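Visiting a Patient at Jalivano Community Hospital: Your Questions

We love visitors! A friendly face does a lot for someone stuck in bed, so we've tried to make coming in as easy as we can.
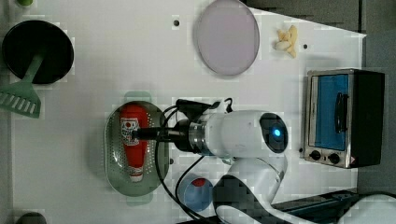 When can I come?
Any day between 11 a.m. and 8 p.m. The maternity floor has its own hours, so call the desk there first.

How many people can be in the room?
Two at a time. If you've brought the whole family (wonderful!), the lounge by the Nakajima elevators has plenty of seats and you can trade places as often as you like.

Can children visit?
Yes! Kids under 13 need a grown-up with them the whole time. In intensive care, please ask the charge nurse before bringing them up.

I have a cough. Should I still come?
Please stay home until it clears up. You can set up a video call instead - our front desk will bring a tablet to the bedside, and patients really do light up when it rings.

Where do I park?
The Tiltaria Street garage is free for the first two hours. Use the Jondach entrance after dark, as the main doors lock at 9 p.m.

Can I bring food from home?
Usually, yes, but check with the nurse first. Some patients are on special diets or can't eat before a procedure.

Can I stay overnight?
One adult may stay in most private rooms. We have recliners and fresh blankets, and breakfast starts at 6:30!

Who can I talk to if something isn't right?
Hinata Minami in Patient Relations, extension 2653. She'd love to hear the good stuff too.

Page updated 8 December 2024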